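### 3.2 Collecting demonstrations by remote control

All demonstrations for the chip task were recorded with the operator driving the arm from a hand controller at a separate desk. We first tried moving the arm directly by hand, but the operator's grip on the wrist shifted the fingers just when small motions mattered most, and the joint readings from those trials were noisy. Remote control was slower - a median of 31 seconds per trial - and gave cleaner paths.

Two operators took part. Each completed 16 practice trials and then 40 recorded ones. Operators watched the wrist view on a monitor and were told to stop and restart if they lost sight of the holder. A trial was kept only if the log showed no contact force above the limit set in Section 3.1.

The wrist view (Figure 4) shows the fingers and the fixture tray together, so the operator can judge the gap between fingertip and tray without a second camera. Bright ceiling lights washed out the face of the chip in some poses. We left exposure fixed and did not remove these trials. 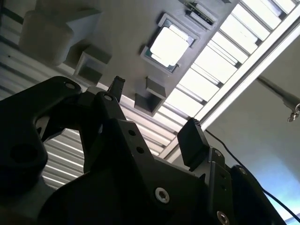
**Figure 4.** Wrist view with the gripper near the underside of the gray tray. The processor chip sits in its square holder.

### 3.3 Trimming and labeling

Idle time at the start and end of each trial was cut by a speed threshold. Rhun Prosser marked the approach and contact phases by hand, and Anežka Kollár checked the marks.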